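Clutter declaration (robot manipulation testing)

A clutter declaration is a written statement, attached to the results of a robot manipulation test, that lists what was on the work surface besides the object the robot was asked to handle. It is used mostly in tests of household tasks carried out in simulation, where an arm has to pick up, move or put down a kitchen item. The best-known version is the Duggan sheet, first circulated as a two-page form and now in its fourth revision. Despite the way it is often cited, the sheet is a voluntary guideline. It has no certifying body behind it, and a claim that a system is "Duggan compliant" means only that someone filled in the form.

Background

Early reports of simulated grasping tended to give a success rate and little else. A figure from a bare counter and a figure from a crowded one could sit in the same column of the same table, and readers had no way to tell them apart. The Duggan sheet was drawn up to deal with this. Its authors argued that nearby objects change the task in ways a success rate hides: they block approach paths, they hide parts of the target from the camera, and they can be bumped.

The argument is reasonable. Whether a form was the right answer to it is less clear, and the supporting evidence has always been thin. The study most often quoted in favour, from the Pilldale test series, compared 305 runs with and without declarations and reported that declared results were "easier to interpret". It did not say who had been asked, or how ease was measured.

Contents of the sheet

The current revision asks for the target object, the neighbouring objects, the type of surface, and the cameras used. Neighbours are to be named in everyday words ("ladle", "cabbage") and sorted by whether they lie inside or outside the working zone. The zone is defined as the area the open gripper could sweep through on a straight approach. Shadows and surface patterns were added in the third revision, after complaints that both were being left out even where a vision system had to cope with them. 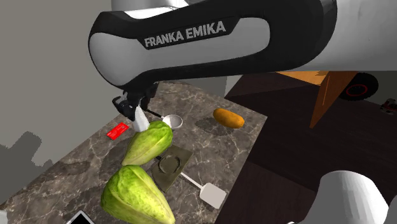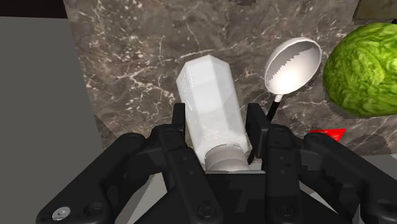

Working zones are the weakest part of the sheet. The definition assumes a straight approach, and many planners do not use one. It also treats the zone as a flat patch of counter when the arm has bulk above it and the fingers have linkages that spread wider than their tips. With a white, tapered target standing in for a bottle and a ladle right beside it, two careful people can fill in the form and disagree about whether the ladle is inside the zone or out. Leafy vegetables are worse, as their outlines are uneven and the sheet gives no rule for where a cabbage ends. The guidance notes say to "use judgment", which rather defeats the purpose of a standard form.

Camera rules

The sheet recommends at least two views, one wide and one close to the gripper. The wide view is meant to record the layout, and the close view the position of the fingers relative to the target. Neither is enough by itself. A close view commonly loses whatever lies behind the finger linkages, and a wide view can lose the contact area behind the arm. The sheet says that an object partly hidden in one view should be declared from the other, but it is silent on what to do when the views appear to disagree.

It also warns against judging a grasp from a single still. Fingertips on either side of an object do not show that the object is held, and reports that use such a still as proof of success are supposed to be marked as incomplete. In practice they seldom are.

Simulated scenes

Critics have pointed out that in simulation the declaration is largely redundant. The software already has an exact list of every object and its position, and could export it. Defenders reply that exported lists are long, full of internal labels, and rarely read by anyone outside the group that made them. There is something in this, although a short script to tidy the labels would seem to be less work than a form filled in by hand.

A more serious objection is that the sheet says nothing about physical properties. A simulated cabbage may be rigid, and its weight may have been chosen for convenience. Two scenes with the same declaration can therefore behave quite differently when something is nudged.

Adoption

Gundell asks for the sheet with all submitted results. Isance accepted it for a time and then made it optional, saying that most forms it received had been copied from one test to the next with the object names left unchanged. A proposed fifth revision would replace the flat working zone with a volume and add a line for object stiffness. The draft is still open for comment.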